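Home | Unit outline | Week by week | Readings | Assessment | Contact

RETAIL OPERATIONS 3105
Week 4 notes: the front counter and the impulse buy

These are my notes tidied up after the lecture, so they wander a bit. If you were there you'll recognise most of it, and if you weren't, please still watch the recording, as I drew a lot on the whiteboard that I can't be bothered redoing in a document.

Where we got up to

Last week we finished with planograms, and a few of you emailed to ask whether you need to draw one for the first assignment. Yes, you do. Pencil is fine. I'd much prefer a messy pencil plan that shows you stood in a real shop for half an hour than a gorgeous one made on the computer at home.

This week is the counter, meaning the last metre and a half before somebody pays. I have a soft spot for it because my first job was behind one, at a servo out on the highway, and I spent two summers filling the lolly shelf without ever wondering who'd decided what went on it. (The owner's wife had, years earlier, and then everyone just kept refilling the same gaps. A lot of retail works like that!)

What counts as an impulse buy

The textbook definition is a purchase that wasn't planned before the customer came in. I find that too broad to be much use. If I walk into the supermarket without a list and come out with milk, I didn't plan the milk in any formal way, but I was always going to buy milk. So for this unit we'll split it up:

Pure impulse. You didn't want it, you saw it, now you've got it. Novelty key rings, a chocolate bar you haven't had since school.

Reminder impulse. You see it and remember that you've run out. Batteries, gum, tissues, lip balm in winter.

Suggestion impulse. You've never bought one before, but you see it and can picture the use for it. Phone cables were this for years and have now drifted into reminder.

Planned-ish. You knew you wanted "something sweet" or "something for Nan" and let the shop decide which. Gift biscuits live here, and I reckon it's the most neglected category of the lot.

Most counter stock is doing two of these jobs at once. When you write up your shop visit, tell me which ones, and for whom. A packet of mints is a reminder buy for a commuter and a pure impulse for a nine-year-old with a gold coin.

The Dromar case

We spent a good chunk of the lecture on Dromar, the little newsagency and gift shop in your case pack, so let me put the basics down again. One till, one door, a single counter with the lotto terminal taking up the left-hand side. In the March the owners kept a diary, they had 93 separate products within arm's reach of the till. Of those, 17 accounted for nearly all of the counter sales. The rest sat there.

Somebody in the room asked the obvious question, why not get rid of the others, and it's a better question than it sounds. Some of them were there because a rep had supplied a free stand and the stand had to hold the rep's goods. Some were there because a regular bought one every fortnight and would have been put out if they'd gone. And some, I'm fairly sure, were there because the counter looked bare without them, and a bare counter makes a shop feel like it's closing down. Go back to the diary pages in the pack and see if you can sort them. I got a different answer the second time I tried.

What the owners did in the end was pretty modest. They shifted the greeting cards off the counter altogether, put gum and mints on the side where people stand while their card goes through, and moved the gift biscuits up beside the wrapping paper. Whether it lifted sales is arguable, and the pack leaves that for you to argue.

Height, reach and the queue

Some working rules, with the warning that I'll happily give marks to anyone who finds a shop that breaks them and does well out of it.

Put small, cheap things closest to the hand. A customer who's already holding a wallet and a bag has one free hand at best, and it doesn't go far.

Anything over the price of a sandwich probably shouldn't be within reach of the till at all, unless it's a gift. People do a quick sum in their heads at the counter, and a big number makes them do it again.

Stepped displays beat flat ones for anything in a wrapper. On a flat surface the front row hides everything behind it, while on steps each row gets its face showing. The Rado supply catalogue (linked in readings) has dozens of them, and it's worth twenty minutes just to see how many shapes there are for what is basically a small staircase.

Don't block the counter. Customers need somewhere to put their own things down. I measured a bakery once where the only clear space was the size of a paperback, and every single person put their handbag on top of the slices.

Leave the queue something to look at. This one's mostly from the Miyazaki chapter, which is long and a little dry in the first half but terrific once it gets to waiting time. The short version is that people waiting will read anything, including the ingredients.

Clear stands versus printed ones

We ran short on this, so I'll go a bit further here than I did on the day. A printed cardboard stand comes free from the supplier, shouts one brand, and gets tatty in a month or two. A clear plastic one costs you money, lasts for years if you're careful with it, and lets you mix brands and swap them whenever you like.

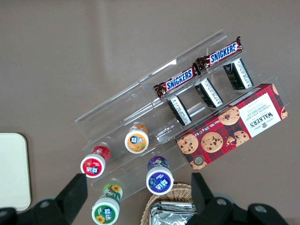

One student wrote in after the lecture to say that clear stands were a pain in the café they worked in, that every fingerprint showed and the boss had them wiping down plastic three times a shift, and could we please put the labour cost in the comparison. Fair call, and I've added it to the tutorial sheet. They also reckoned that customers bought more from a stand that looked a bit picked over than from a full one, which fits with something in the Cledetti reading about "starter gaps", where you leave a space or two so nobody feels bad about taking the first one. I'm not totally sold on it. I've seen plenty of picked-over shelves that just looked sad. But it would make a lovely little assignment topic if anyone's stuck.

Mixing chocolate, gum and biscuits on a single unit is a separate argument. The tidy-minded approach is one category to a shelf. The other is to mix by price, so everything on the counter costs roughly the same and the customer only has to make one decision. I lean towards mixing by price for a small shop, and by category for a big one where staff change all the time and need to know where things go. Bring an opinion to the tute, whichever way you go.

For the tutorial

Visit one shop with a staffed counter. Ask first if you want to take photos, and buy something, please, it's only polite. Spend 30 minutes if they'll put up with you, and draw the counter from the customer's side with rough heights marked in centimetres.

Then write a page (one, not three) on which items are doing which of the four jobs above, and what you'd move first. If the answer is nothing, say so and defend it.

Readings are the Miyazaki chapter from the second heading onwards, and the whole of Cledetti, which is short. The Rado catalogue is for browsing and won't be assessed.

Next week we do returns and refunds, so dig out the worst returns policy you can find and bring it along.

Last updated July 2025
Contact the unit coordinator through the student portal | © Retail Operations 3105 teaching team | Back to top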